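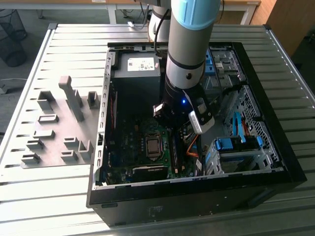
Et il sait plier une chemise, au moins ? C'est Shona Pirihi qui m'a posé la question sous mon dernier billet, et depuis, tout le monde me la repose. Alors non, Shona, il ne plie pas les chemises, je n'ai même pas essayé. Moi, ce qui m'intéressait, c'était l'atelier : ouvrir des vieilles tours, débrancher, dévisser, trier. Le boulot que je fais à la main depuis des années et que je céderais volontiers à n'importe quelle machine qui en voudrait bien !

Le candidat s'appelle Munro. C'est un petit bras vendu par Sarkton avec son poignet, sa pince et un logiciel maison, et la formule de location que j'ai prise est à 695 euros pour 14 jours. Ce n'est pas donné, mais pour deux semaines de curiosité je me suis déjà offert pire (ceux qui se souviennent de la découpeuse savent).

L'installation, d'abord. Il faut compter 16 vis entre l'embase et la table, une notice traduite à la va-vite, et un étalonnage que j'ai recommencé deux fois parce que j'avais bougé la tour entre-temps. Une fois que c'est calé, l'engin est plutôt agréable à vivre. Il fait peu de bruit, il s'arrête net quand on pose la main dessus, et on peut lui montrer un geste en le guidant au lieu de taper des lignes de code. Là-dessus, bravo, vraiment.

Maintenant, le travail. Une tour couchée, panneau retiré, c'est un vrai fouillis : l'alimentation dans son coin, la carte mère avec le processeur au milieu, la cage des disques de l'autre côté, et des câbles qui passent un peu où ils veulent. Pour les barrettes mémoire, je m'attendais à une catastrophe et c'est passé – pas vite, mais passé. Les caddies de disques à languettes bleues, pareil, à condition de déverrouiller moi-même. En revanche, les câbles SATA... Le bras descend, hésite, pince à côté, remonte, recommence. Un câble, c'est mou, ça ne revient jamais deux fois à la même place, et la démonstration du matin ne vaut plus rien l'après-midi. J'ai fini par les débrancher avec mes doigts en trente secondes, pendant que lui attendait poliment au-dessus de la carte mère.

Finlay Dunbar m'avait conseillé l'autre modèle, le Fukden, censé mieux « sentir » ce qu'il serre. Je ne l'ai pas eu entre les mains, donc je ne compare pas. Si quelqu'un l'a testé sur de la nappe ou du connecteur récalcitrant, les commentaires sont ouverts, ça m'intéresse beaucoup.

Les points qui fâchent : le support technique répond en anglais et prend son temps, la pince livrée est trop épaisse pour les recoins, et les doigts fins sont en option. En option ! Sur un appareil vendu pour l'assemblage, j'ai un peu de mal.

Est-ce que je le garderais ? Pour une série de machines toutes identiques, bien fixées, peut-être. Pour mon bric-à-brac, où chaque tour a son petit caractère, je vais plus vite avec un tournevis et la radio. Je mets trois étoiles sur cinq, dont une pour le guidage à la main, qui m'a bluffé. Une nouvelle version du logiciel est annoncée pour septembre, et si les câbles passent mieux, je relouerai sans doute. Pour les chemises, Shona, il faudra voir avec quelqu'un d'autre.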